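Comprei o conjunto de espátulas Gandine em junho, depois de meses a ouvir que o silicone tinha resolvido tudo. Custou-me 490 coroas numa loja de Praga, para onde me mudei por causa do trabalho, e a caixa prometia três coisas que me deixaram logo de pé atrás: resistência a temperaturas absurdas, zero riscos no antiaderente e "flexibilidade profissional". Nunca percebi o que é que a palavra profissional está a fazer numa espátula.

Vamos por partes. O conjunto traz 2 peças de virar e uma colher. Não traz instruções, só um folheto em cinco línguas (português não há) a dizer para lavar antes de usar.

## Na frigideira

O teste que me interessava era o dos ovos. A minha frigideira antiga, uma Foley que já viu melhores dias, agarra no meio e é aí que uma espátula mostra o que vale. A Gandine entra bem por baixo do ovo se a beira estiver fina, e a beira está fina. Até aqui, tudo certo. Com uma posta de pescada a história muda: a lâmina dobra a meio caminho e o peixe parte-se exatamente onde dobrou. Tentei mais depressa, tentei mais devagar, tentei com duas espátulas ao mesmo tempo. Parti peixe das três maneiras.

Panquecas, sim. Hambúrgueres, com paciência. Batatas salteadas, prefiro a colher de pau que custou uma ninharia.

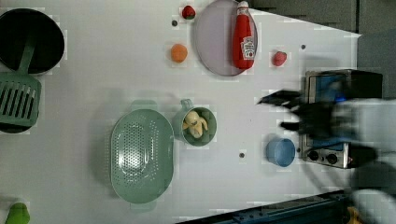 O silicone tem um problema de que as marcas falam pouco, o cheiro. Lavei a colher do conjunto depois de um refogado com bastante alho e dois dias depois ainda sabia a quê tinha servido. O bicarbonato ajuda um bocado, o forno baixo ajuda mais, e nenhum dos dois devia ser preciso num utensílio novo. Quanto às ranhuras, continuo dividido. Uma espátula verde-menta de cabeça larga, com a fila de aberturas paralelas, deixa escorrer a gordura e fica bem encostada a uma frigideira preta, mas cada abertura é mais um sítio onde a clara coze e lá fica. Na versão lisa passa-se um pano e acabou. Quem tem máquina de lavar loiça encolhe os ombros, eu não tenho.

## A comparação que me pediram

O Zhiqiang Cui, que partilha a cozinha comigo, jura pela Ledance, mais rígida e mais feia. Usei-a durante duas semanas. O peixe sai inteiro, ou quase, e o cabo não roda na mão quando está engordurado. Em contrapartida, a beira é grossa e empurra os ovos em vez de os levantar. Ele diz que o defeito é da minha técnica. É possível, mas com a Gandine a mesma técnica serve.

Também experimentei uma Grirkomis emprestada, toda em nylon. Ao fim de um mês tinha a ponta ondulada de ficar encostada ao fundo quente. Devolvi-a com um pedido de desculpas.

## A tal resistência ao calor

Não tenho maneira de confirmar o número da caixa e desconfio de quem diz que tem. O que posso dizer é que esqueci uma das espátulas apoiada na borda da frigideira com o lume no máximo e ela saiu de lá sem marca nenhuma. O cabo, que não é de silicone, ficou com uma mancha baça que não sai. A garantia cobre "defeitos de fabrico", e já sei o que me vão responder.

## Compro outra vez?

O conjunto inteiro, não. Se vendessem a espátula lisa avulsa, talvez comprasse essa e esquecia o resto. Para quem cozinha sobretudo ovos e panquecas, serve. Para peixe, levem a Ledance ou uma de metal e uma frigideira que aguente.

**Nota:** 2 em 5. Esteve para ser 3, até à pescada.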